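Hinmont open day – notes on the two-arm garment cell

railbed_41
Posted 2021-02-26
Went to the open day at Hinmont. Most floor time went to the two-arm garment cell, so notes on that only. The task is putting clothes on hangers and hanging them on a rack. Control software is Clasis. We were told 107 episodes had been run that week. I asked for a success rate and got "improving."

ostrava_flex
Which camera setup? The Lestari demo last year used one overhead view and lost the collar every time the arm crossed it.

railbed_41
One module above each wrist. Whether there is a fixed one as well, I did not ask. The left side cable is zip-tied down the forearm with a generous loop at the connector. Good practice, although I would want a proper dress pack before running it all day.
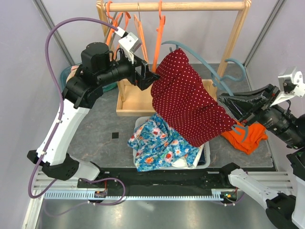

Left gripper at the cloth, right gripper on the hanger. Orange hangers on the rack behind.

The fingers on the right are long and tapered with a hollow frame. Fine for a plastic hanger. I have doubts about grip on anything heavier than a thin cloth.

tm_kessel
Disagree on the fingers. We ran a similar shape from Hermans for 369 hours on towels and the limit was pad wear. Geometry was never the problem. Change the pads and carry on.

railbed_41
Towels are forgiving. A slick lining is a different case.

tm_kessel
Fair, but then it is a friction question and you are back to pads.

ostrava_flex
Cycle time?

railbed_41
I timed one run at 56 seconds from first contact to hanger on the rod. Slow, and the staff said so themselves.

pinion_b
56 s is not a product. A person does it in five. I don't see why this gets floor space ahead of the palletizer.

ostrava_flex
The palletizer has been solved for years. I would rather see the hard one at 56 s – at least there is something to ask about.

pinion_b
Ask them for the failure log, then.

railbed_41
I did. They said to write in. Next open day is in March and I will post the log here if they send it before that.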